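Moving with a kid, part 2

Print this post | E-mail this post

OK so we did it. Two bedrooms to two slightly smaller bedrooms, 15 miles, one rented van from Bellden that smelled like onions. Writing this fast before I forget, the kettle is still in a box somewhere.

Biggest lesson - pack the kid's room last and unpack it first. Bed, lamp, curtains, stuffed animals. Everything else can wait. I did it the other way round in April two moves back and we had a week of no sleep. Never again.

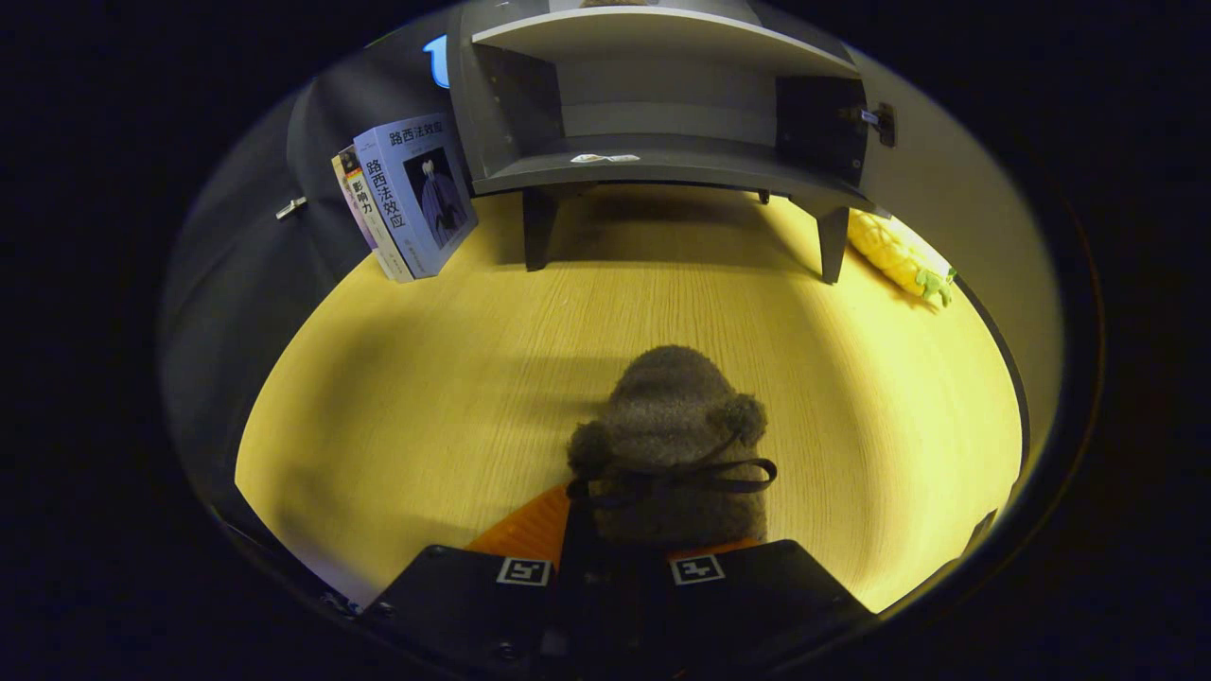
Brown bear, shaggy as ever.

Second thing. Label the sides of boxes, not the tops. You stack them and the tops are gone. I had 26 boxes and wrote on the lids of evry single one. Spent an hour looking for a can opener. Had toast.

Third, money. Movers quoted 300 for just the heavy stuff and I said no and my back says I should of said yes. Rhodri Gittins carried the couch up with me and is still speaking to me, just about.

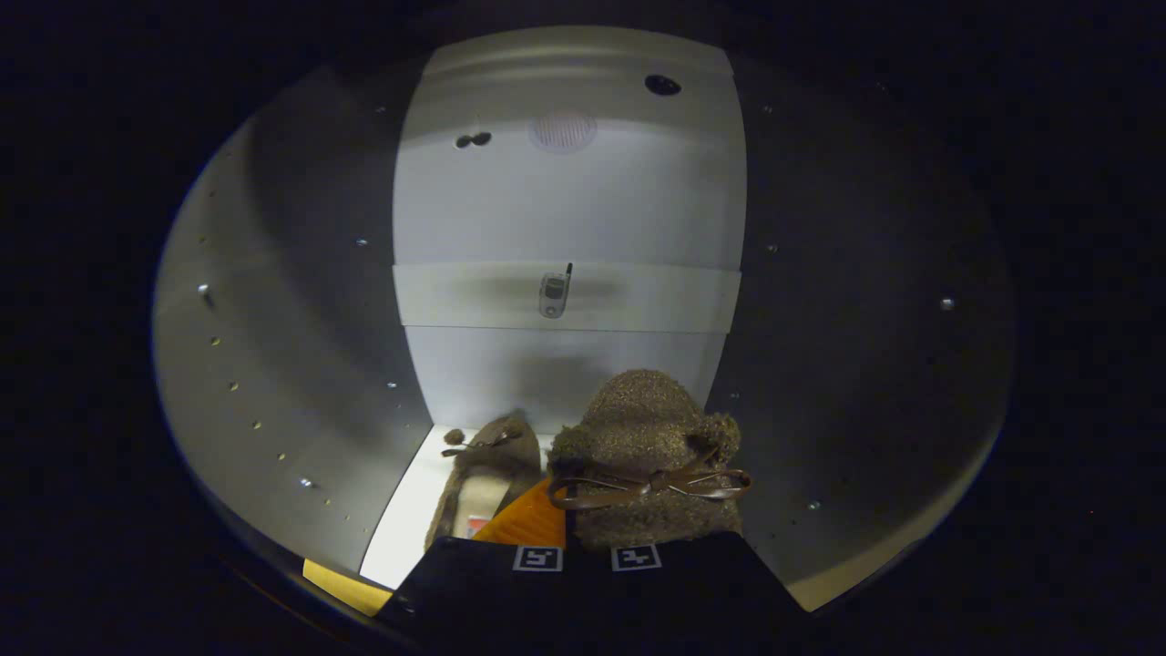 Reading time: 2 min

Utilities - call early. Water was easy. Internet was not, first slot they had was 2 weeks out, so I'm posting this off my phone. Change your address at the school first, then the bank, then everybody else.

More when I find the kettle.

Comments

Efa Gape: Sides of the boxes!! Wish I'd read this last month. Did you get your deposit back?

Rhodri Gittins: my knees want a word about that couch

tallpaul: We put a strip of colored tape on every box, one color per room. Worked great till we ran out of green.

We use cookies to keep this site running. By reading on you agree to this. OK | More info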